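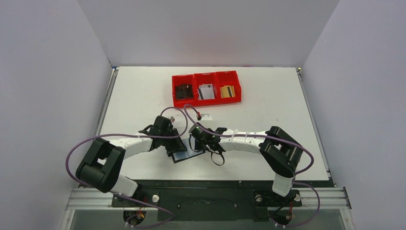 I drove out to Brarnton last weekend for the open day at Pultemora, and I'm still thinking about it, so you're getting a long post. If you only come here for the train stuff, skip to next week's.

I'd signed up in March, when they opened the list, and then forgot all about it until the reminder came with a parking map. They let in 100 people over the day, in small groups, and mine was the 10:30. Our guide was Carola Diekmann, who runs the floor where they collect examples for the learning system. She talks fast and walks faster! By the second hallway I had given up on taking proper notes and was just scribbling words on the back of the parking map.

The first stop was a slide talk, fine but a bit long (the room was warm and the chairs were terrible). The short version is that they don't write out the moves for the arms one by one. A person does the job through the arms, over and over, all of it gets saved, and the system learns from the pile. They call each go an episode. I'd read about this before but I had pictured thousands of episodes for even the smallest job. For the card sorting job, the first set they trained on had 555. I asked her to repeat that number.

Then we got to the booths, and that was the good part. Each one is a white tabletop with pale walls on three sides and two arms mounted along the front, so it feels a bit like looking into a puppet theater. The card booth has a red bin at the back with three compartments, black pieces on the left, white and silver cards in the middle, gold-yellow ones on the right. Purple cables loop all over the place. I don't know why I expected everything to be tucked away neatly, but I liked it better this way - it looks like a place where people get work done.

The card job sounds like nothing. Get a flat card off a flat table. Try it at home with two pairs of kitchen tongs and you'll see the problem, the thing just skates away from you. Carola said new operators nearly always try to do it with one gripper, and the ones who get good start using both, one to steady the card and one to get hold of it. Nobody had told them to, they worked it out on their own, and then it was in the data.

Jihad Atallah was driving when we came by. He's been an operator there for two years and before that he repaired sewing machines, and he let us ask him anything while he worked, which was kind of him. I asked whether the clumsy tries get thrown out. Some do, he said. If he drops a card and picks it up again cleanly they keep it, since the system needs to see how you get out of trouble too. If he drops it and has to reach in by hand, that one goes. He tags it right away at the end of the episode, and someone else goes through the tags later in a program called Dremura, which we saw on a screen for maybe a minute. It looked like a video editor with a lot of colored bars under it.

He also said the hardest thing to teach people is not to be in a hurry. You want smooth, even moves. After lunch everybody gets sloppy, so they swap jobs every hour and the longest anyone stays on cards is two turns in a row.

And then we got to try! Not on the card booth, sadly, they have a practice pair of arms in the next room, and the job was putting foam blocks in a cup. Seven minutes each. I got four blocks in and knocked the cup over twice. My problem was depth, I kept closing the gripper in front of the block. A girl in our group, 17 and there with her dad, cleared the whole tray and then took them all out again for fun. Carola asked her what she was doing next summer and I don't think it was a joke.

There was coffee afterward, and a table with handouts about Karaki, their next project, which is the same kind of work but with soft stuff like socks and bags. I asked if any of it was up and running and got a polite "come back next year."

A few practical things if you want to go. The lot behind the building fills up early, so use the one across the road. You have to put your phone away in the booth area unless your guide says it's okay. Wear flat shoes, there's a lot of standing. The tour says 90 minutes and ours ran closer to two hours, mostly my fault for asking questions. Sign-up for the next one is on their page and it's free, and if they offer you the first group of the day, take it, because the practice room had a line out the door by the time we left.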